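卓上家電まわりの小物整理:透明ケースと小袋の置き方

更新日:2024年5月19日
文:Thenmozhi Rodrigues(Enudville 台所メモ)

白い卓上家電を木の天板に置き、そのまわりに丸い容器入りの飲料や粉末の小袋を並べている台所を前提とする。本体の使い方は各機種の取扱説明書に従うこと。本稿で扱うのは本体の外側、つまり置き場所、ケース、小袋、天板の手入れである。

置き場所を決める

先に本体の位置を決め、残った面積に小物を割り当てる。逆の順で始めると、小物を避けて本体が天板の端に寄り、コードが引っ張られる。丸みのある本体は下のほうが張り出していることが多い。上から見た印象で隙間を決めず、いちばん張り出した部分から測る。

側面に通気口のある機種では、その前に物を置かない。必要な間隔は機種によって違い、説明書の「設置」の項に書かれている。記載がない場合、当方では80 mmを空けている。蒸気の出る機種なら、吊り戸棚の真下も避ける。棚板の底に水滴がつき、化粧シートの端が浮いてくる。

位置が決まったら、天板に鉛筆で薄く角の印をつけておく。掃除のたびに本体を動かしても同じ場所に戻せる。印は消しゴムで消える程度の濃さにする。オイル仕上げの天板は鉛筆の粉が木目に入りやすいので、マスキングテープの小片を使う。

透明ケースの選び方

アクリルのケースは残りが横から見えるため、補充の時期がわかりやすい。選ぶときに見るのは内寸、開口の向き、底の形の順である。

内寸は中に入れる容器の直径に2 mmを足した値を下限とする。これより狭いと取り出すときに縁が擦れ、内側に細かい傷が入る。広すぎると容器が横向きに倒れ、蓋の模様で種類を見分けられなくなる。

開口は上か前かで使い勝手が変わる。本体の手前に置くなら上開き、壁際に置くなら前開きがよい。上開きのケースを吊り戸棚の下に入れると、取り出すたびに引き出すことになり、底の擦り傷が増える。

底に角があるものは粉がたまる。隅に丸みのついたものを選ぶか、底に紙を一枚敷き、補充のときに取り替える。
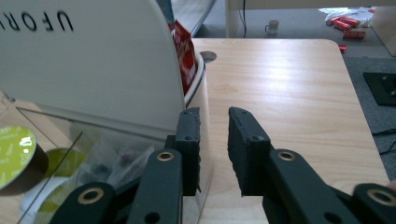

丸い容器は蓋の面を手前に向けて立てるか、上に向けて積む。一つのケースの中で向きを混ぜない。色の似た種類を隣り合わせにすると、透明な板越しでは反射で見分けにくくなる。緑と薄緑、茶と焦げ茶のような組み合わせは間に別の色を挟むか、ケースを分ける。照明が板に映り込む場合は、ケースの向きを少し振れば解消することが多い。

古いものを手前、新しいものを奥に入れる。上開きのケースで積む場合は、いったん全部出して新しいものを底に置く。手間を省いて上に足すと、底の分がいつまでも残る。

小袋の扱い

粉末や茶葉の小袋は、家電の背中に立てかけておくと場所を取らない。ただし次の点に注意する。

・本体が熱くなる機種では、使用中に立てかけない。外側の樹脂フィルムが縮んで密封が弱くなる。
・通気口や電源コードの付け根にかからない位置にする。
・開封済みの袋は立てかけず、口を折ってクリップで留め、蓋のある容器に入れる。
・賞味期限の印字がある面を手前に向ける。

立てかける袋の数は抑える。重なって滑り始めたら多すぎるとみてよい。当方では紙製の細い箱(Sandetettiの仕切り箱、小)を本体の横に置き、未開封の袋は期限順にそこへ差している。赤い袋や黒い袋は白い本体の横では目立つので、よく使う種類を濃い色の袋にしておくと取り違えが少ない。

アクリルの手入れ

乾いた布でいきなり拭かない。表面の粉が研磨材のように働き、拭いた向きに筋が残る。手順は次のとおり。

1. 中身を出し、逆さにして粉を落とす。
2. ぬるま湯に中性洗剤を薄め、柔らかい布で洗う。
3. 流水ですすぐ。
4. 水滴を布で押さえて取る。擦らない。
5. 完全に乾いてから中身を戻す。

洗剤液は水300 mlに対して数滴で足りる。アルコールは使わない。アクリルは曲げ加工や接着をした部分に力が残っており、アルコールに触れると細かいひびが入ることがある。一度入ったひびは戻らない。食器洗い乾燥機も、対応の表示がないものは避ける。

静電気で粉が壁面につくときは、薄い洗剤液で湿らせて固く絞った布で仕上げ拭きをし、そのまま乾かす。効果は長く続かないので、補充のたびに行う。

白い外装と木の天板

光沢のある白い樹脂は、指の跡より飲料の飛沫の跡が残りやすい。電源プラグを抜き、冷めてから、水で湿らせて固く絞った布で拭く。印字のある部分は強く擦らない。メラミンスポンジは光沢面を曇らせるため、目立たない場所でも勧めない。縁の段差には綿棒を使う。縁が黄ばんで見えるときは、汚れか樹脂の変色かを先に確かめる。湿らせた綿棒に色が移らなければ変色であり、拭いても変わらない。

明るい色の木の天板は輪染みが目立つ。本体の脚の下に水が回ると気づくのが遅れるので、8日に一度は本体を持ち上げて下を拭き、乾いてから戻す。ウレタン塗装であれば水拭きでよい。オイル仕上げの場合は水拭きの後に乾拭きし、表面が白っぽくなってきたらオイルを薄く塗り足す。塗った後は約一晩おき、べたつきがなくなるまで物を置かない。

補充棚との分担

天板の上に出すのは数日分までとし、残りは箱のまま別の棚に置く。当方の棚では、上段がChettiarの茶葉、下段が丸い容器の箱である。箱の側面に開封日を鉛筆で書いておく。湿度の高い時期は紙箱が湿気を吸うため、棚の奥の壁に密着させない。9月に入って室内の湿度が下がったら、棚の中身をすべて出して一度拭く。

空になったケースは補充まで蓋を閉めておく。開けたままにした場合は、入れる前に底の紙を替える。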